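Research › Workplace Design › Control Panels and Labeling
Shares 14 | Comments 2
Search this journal Enter keyword, author or DOI

3. The panel and how it is laid out

3.1 Setting

The study took place in the electrical training room at Cutham, where new maintenance staff learn to read and work a control panel before they are allowed near a live line. The panel is a gray metal one with two doors that meet at a narrow upright seam. Staff call them the meter door and the button door, and we keep those names in this section. The labels are in Chinese, as they are on the panels the trainees will later work with at the Mabula pumping site.

We chose this panel because its two doors ask for different kinds of work. The meter door is mostly for reading. It has a row of lamps along the top, a digital meter below them and a single white lamp to the right of the meter. The button door is mostly for pressing and turning. A trainee who opens a shift has to do both, and earlier reports from the Buvuvix training program suggested that the move from one door to the other is where people lose their place.
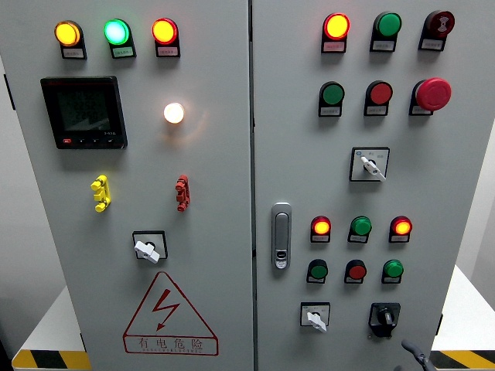

Trainees were asked to read the meter door first and to say each lamp out loud by color, working from left to right. The order is amber, green, red-orange. We did not ask them to say what the lamps stood for, as the course does not cover this until the second day. Some trainees said "yellow" or "orange" for the first lamp. We scored all three words as correct, as the lens color falls between them and the written course notes use more than one name for it.

The white lamp caused more trouble. It sits away from the row, level with the meter, and trainees who had learned the top row as a set often moved straight down to the meter and left the white lamp out. When asked afterward, several said they had seen it but had taken it for part of the meter. We return to this in Section 4.

3.2 Grouping of parts

For scoring, the parts on the meter door were put into groups by position: the top row of lamps, the meter with the white lamp, the yellow and red fittings, the rotary switch, and the warning sign. The yellow fitting and the red fitting are set well apart at the same height, and the rotary switch is centered below them. Its handle is white and was turned at an angle, down and to the right. Trainees were told to report the direction of the handle and to leave its setting alone.

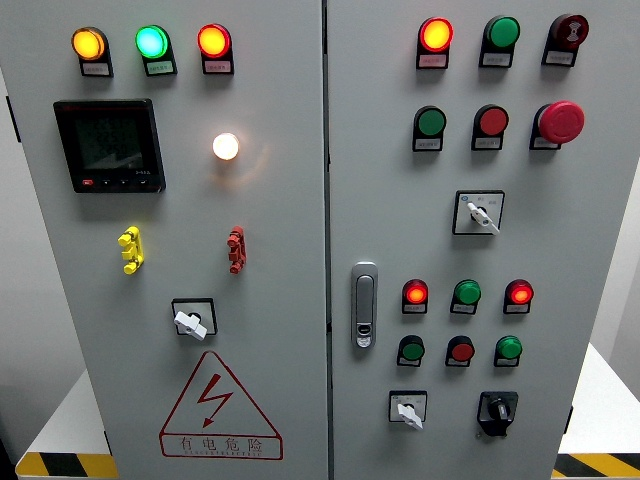 Figure 4. Front of the panel with the doors closed. The meter door is on the left.

The groups were not marked on the panel in any way. We considered adding colored tape between them, as was done in the first Girurari trial, but tape would have changed the thing we wanted to study. The small white labels under the lamps were also left as they were. Their print is very small, and trainees rarely leaned in to read it. Most went by color and place alone, even when the task sheet told them to check the label first.

The warning sign was treated as its own group. It is a large triangle near the bottom of the meter door, outlined in red. Because it sits low, well under the parts that trainees were asked to read, we expected it to be skipped. Instead it was named early in many of the sessions, often before the meter. Its size may explain this – it is much larger than anything printed on the labels.

3.3 The button door

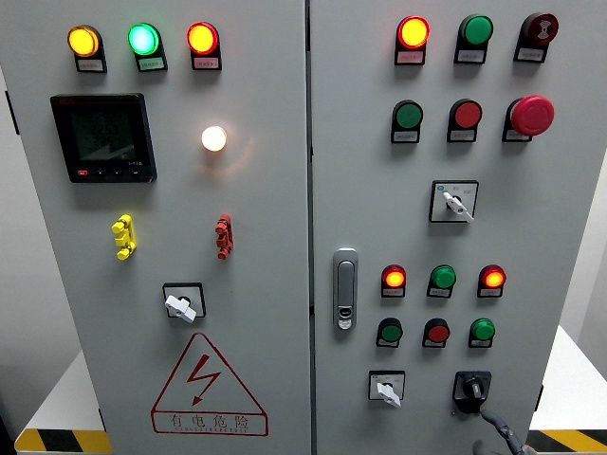

Cutham, April
The button door was scored separately, using the same left-to-right rule. Its top row has a lit red-orange lamp, a green push button that was not lit, and a dark red button. The second row has a green push button, a red push button and a large red emergency stop with a mushroom head. The emergency stop stands out farther from the door than the other parts, and trainees found it at once, by eye and by hand.

Red appears several times on this door, and this was the main source of error. On hearing "the red one," trainees hesitated, or asked which was meant. The course instructors had dealt with this by saying the row first and the color second: "second row, red." We took over the same wording for all spoken prompts. For the emergency stop we used its full name every time and never its color.

The green button in the top row was sometimes reported as a lamp that was off. We counted this as a naming error and not as a reading error, as the trainee had noticed correctly that it was not lit. The two kinds of error were kept apart throughout, and a single answer could be marked for both.

3.4 Procedure and scoring

Each trainee stood facing the closed doors. The height of the panel was the same for all, and trainees were free to step back or move closer. Both doors stayed shut during every session, and wiring was outside the scope of the work.
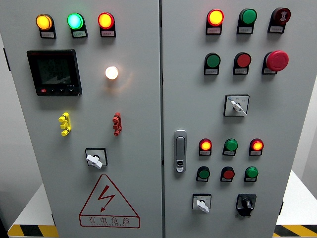

A session had two rounds. In the first, the trainee read both doors in full, starting at the upper left. In the second, the instructor named a part and the trainee pointed to it without touching. Two raters scored each round from the same sheet, and where they disagreed the item was talked through and settled before the next session began. In all, 237 answers were kept for analysis. Answers given while the instructor was still speaking were dropped.

The second round was added after the Girurari trial, where trainees could recite the order of the parts but were slow to find one on its own. Pointing was judged by group first and by part second – a trainee who pointed to the right row but the wrong button was given half credit. No time limit was set, and the raters did not tell trainees how they had done until both rounds were over.

Comments (2) | Shares 14
Filed under: Training Methods, Panel Layout, Color and Labels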